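News Materials Classes Back Issues Contact

Newsletter > Studio Supplies > Paper

Changes to the watercolor paper shelf

Starting this month the shop carries the Sollberg cotton paper in pads as well as loose sheets. Members asked for a pad that could go outdoors without a separate board, and the new one has a stiff back that holds up well on the knee. The pads come in 2 sizes, with 18 sheets in each. Loose sheets stay in stock at the same price as before.

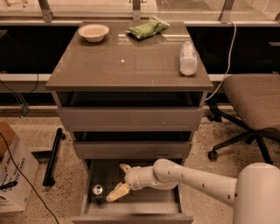
Issue 7

The paper is cold pressed, with a light texture on the front and a slightly smoother back. Either side will take paint. Weidong Wan used both sides for his spring class and found that the back was better for pen and wash, while the front gave a more even dry brush mark. He also tried lifting color with a damp brush. Earth colors came up cleanly. The strong blues left a stain, as they do on most cotton papers, so plan your whites before you start or use masking fluid.

Masking fluid should come off the same day. Left overnight, it pulled fibers from the surface on two of the test pieces. Drawing gum from Alow was easier to remove than the thicker brands, but it needs a full coat to block a heavy wash.

The pads are glued on one side only, so they are not blocks and the sheets will buckle if you flood them. For large wet washes, tape the sheet down on all four edges or stretch it first. Soak it for a few minutes, lay it on a clean board, and smooth it from the middle outward before taping. Let it dry flat and away from a heater.

We have dropped the Pan student paper. The last two deliveries had soft spots in the sizing, and paint sank in wherever they were. Anyone who still has an unused pack from us may bring it back for store credit. Opened packs can be exchanged if at least half of the sheets are left.

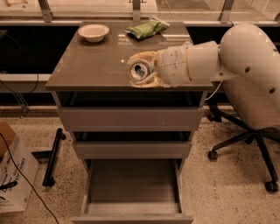

Credit from returned packs can be spent on anything in the store except class fees. It does not expire, but please keep the slip, as the register cannot look it up by name.

The Lillildale sketchbooks are also back after a long gap. The cover is now gray instead of black and the binding opens flatter than the old one did. The paper inside has not changed. It is fine for pencil, ink, and a light wash, and too thin for anything wetter. We ordered almost 1000 for the year and the next delivery is due in November, so classes that need a full set should reserve early.

Offcuts from the cutting table are sold by weight in the bin next to the brushes. Most are heavy cotton paper, good for color swatches and cards.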